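Kidel large bamboo cutting board with juice groove: a review after one winter

Reviewed by Hala Ait Ali

I bought this board in November, when my old plastic one became so scratched that I did not like to look at it any more. I had three candidates: the Kidel, a similar board from Stellow, and a much more expensive one in walnut from Curorano. The walnut was beautiful but I cook every day, often in a hurry, and I did not want a board I must be afraid of. The Stellow has no groove. So it was the Kidel.

First thing: measure your counter before you order. I did not, and the board was bigger than I had in my head. My counter is marble, and between the toaster oven and the front edge there is less room than it seems. When I am not cutting anything I leave the board lying diagonally, and a small bowl stays on it for garlic skins and similar things.
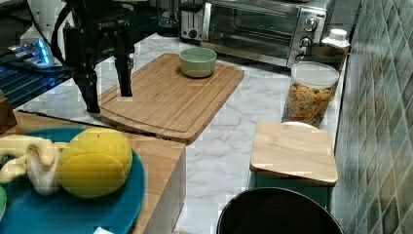 Does the board slide on a marble counter?

It slides if the stone is wet or if there is flour under it. On dry marble it moves very little, and with a thin damp cloth folded under it, it does not move at all. Rees sells small rubber feet for boards, but I have not tried them, because then I could use only one side.

The groove

This was my main reason for buying, and I am mostly content. It goes all around the edge. When I cut tomatoes or an orange the juice stays inside, and I can carry the board to the sink without leaving a line on the floor. With a roast chicken it is at the limit -- the groove fills quickly, and you should put a towel nearby. It is also the part that takes the longest to clean. Dried beetroot sat in one corner of mine for two days before I noticed it, and I needed an old toothbrush.

Smell and oil

For the first week the board had a light smell, a little like hay. I washed it by hand, dried it standing up, and gave it two coats of oil with a night between them. After this the smell was gone. Onion stays longer than on plastic, I must say. Half a lemon and coarse salt helps. I now oil it once a month, or when the surface begins to feel rough under my hand.

Living with it on the counter

A board of this size decides how the rest of the kitchen is arranged. I moved the jars and the knife block back to the tiles, and the fruit now has its place on the right, on a plate that stands on another wooden board. The tea is in front of the fruit. I was annoyed for some days, then I got used to it, and now I find that I clean the counter more often. 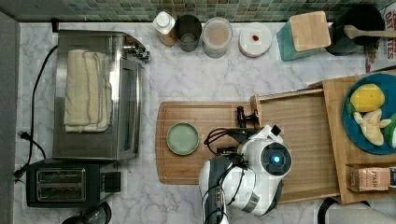
Knives

Bamboo is harder than many people think. My small knife needed sharpening sooner than it did with the plastic board. The big one I did not notice. If you have very fine knives, perhaps the walnut is the better choice for you.

Would I buy it again?

I would, but maybe one size smaller. It is heavy to lift with one hand when the other is full, and it does not fit in my sink, so I wash one half and then turn it. The cutting surface has marks now, all of them shallow, and the board is still flat. For bread I use a different one.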